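**Project diary, Kullholm Technical College, Robotics Section**

Sunday, October 22, 2023

The laboratory was opened at nine for the weekend session. Seven students attended, with Ms Juntunen supervising in the morning and Ms Cisternas from noon. I kept the register and the run log, as agreed at the last planning meeting.

The day's purpose was to complete the simulated part of the Greltetti assignment before the group is given time on the physical arm in December. The assignment requires the arm to pick up a block, carry it across the table and set it down within a marked square. Each team must first complete 1,000 simulated attempts and record at least 900 successes. Until that figure has been reached and signed for, no team may book the arm.

At the start of the session Team Nurmi stood at 835 successes from 1,000 attempts. Their report of Thursday blamed the grasp itself. On reading the log again this morning, Ms Juntunen observed that most of the 165 failures were recorded before the gripper had reached the block, and she asked the team to look at the approach before altering anything else. The team accepted this, although they had already spent two evenings on the closing force and were reluctant to set that work aside.

The wrist view was then added to the simulation. Previously the students had worked only from the overview, which shows the table from the side and gives little help in judging the position of the fingers. The new view was attached to the hand and adjusted several times. In the first version the housing filled almost everything. In the second the view was turned the wrong way round, and half an hour was lost in correcting the sign of one angle. The third was accepted and saved under the team's name.

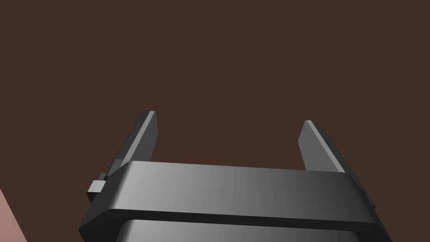 *Wrist view in the simulation, fingers apart and nothing held between them.*

With this view available, the team stepped through a selection of the failed attempts one at a time. In the greater number the hand had begun to descend while still turning, so that one finger came down on the block. The team wrote a short waiting condition: the hand must finish its turn before descent begins. Ms Juntunen asked that the condition be written out in plain words in the workbook as well as in the program, and this was done before lunch.

A trial batch of 60 attempts was run at one o'clock. Fifty-six succeeded. I recorded the result but reminded the team that a trial batch does not count towards the requirement, and that the full run must be made with one unchanged version of the program. There was some discussion of this point. Ms Cisternas confirmed the rule as it stands in the handbook.

The afternoon was given to the second team, whose difficulty is of another kind. Their program grasps well but releases the block from too great a height, and it comes to rest outside the square. They lowered the release point twice and on the second occasion drove the fingers into the table, which the simulation permits and the physical arm will not. Ms Cisternas used the occasion to go over the limits set for the real equipment - the lowest permitted height, the greatest permitted speed and the position of the stop button. All seven students signed the sheet. It has been placed in the front pocket of the blue folder.

One matter remains open. The Bumudmont software licence on the third workstation is to expire before the end of term, and a renewal has not yet been confirmed by the office. I shall write again on Monday. Should it lapse, the second team will have to share the first workstation, and the rota must be redrawn.

Team Nurmi's full run was started at twenty minutes to four and left to proceed overnight. A notice was fixed to the workstation asking that it not be switched off. The result will be entered here when the log has been read and countersigned by Ms Juntunen.

The laboratory was locked at five past four. Keys returned to the front desk.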